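The Floor Stays
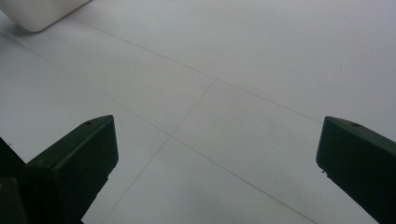 I have lived with pale gray tile for two years now, and I would like to lodge a complaint with whoever decided it "hides dirt." It hides flour. It hides one specific kind of cat litter, which I know about because I walked on it barefoot in May and took it into bed with me. Everything else it displays like a museum.

The plan, when we bought the place, was to rip it out. Everybody had a plan for the floor. My mother-in-law wanted cork. Drita Stojanovska from across the street, who has redone her own kitchen more often than I have cleaned my oven, came over with a folder of samples and laid them out along the baseboard like she was dealing solitaire. There was one called Manberg Oat that I got quite attached to. Then the man from the flooring place measured up, sucked his teeth and wrote down $2,187, and that was before anybody had lifted a single tile to see what was under it. Manberg Oat went back in the folder.

So the floor stays and I clean it, and I've become the kind of person who has opinions about grout.

My first opinion is that grout was invented by someone who owned a toothbrush company. I did the whole kitchen one evening with a brush and a paste of baking soda, on my knees, listening to a podcast about shipwrecks. It took until 11 p.m. The grout came up a shade lighter in the part I'd scrubbed hardest, so now there's a clean patch in front of the sink that looks like a stain in reverse. I have been meaning to even it out.

My second opinion is that the mop matters less than the water. I spent 40 bucks on a Wumik with a foot pedal and a spinning basket, and for a week I was unbearable about it. What I was doing, of course, was spreading the same gray soup from the stove to the back door with great mechanical efficiency. Change the bucket halfway through. Then change it again when you think you don't need to. Use less soap than the bottle says, too, or you get that tacky film that grabs your socks.

Sweep first. I know. I skip it as well, and then I'm chasing a wet onion skin around with a mop, and it always wins.

The chairs go up on the table and the rug goes over the porch rail, where it stays until somebody asks about it. Once all that's out of the way I do get a few minutes of liking the tile. It's cool on the feet in summer. You can drop an egg on it and be over it in a minute. Drop a mug and you'll be finding the handle's relatives until Thanksgiving, but I didn't like those mugs much.

Drita still brings it up. Last time she had a new folder.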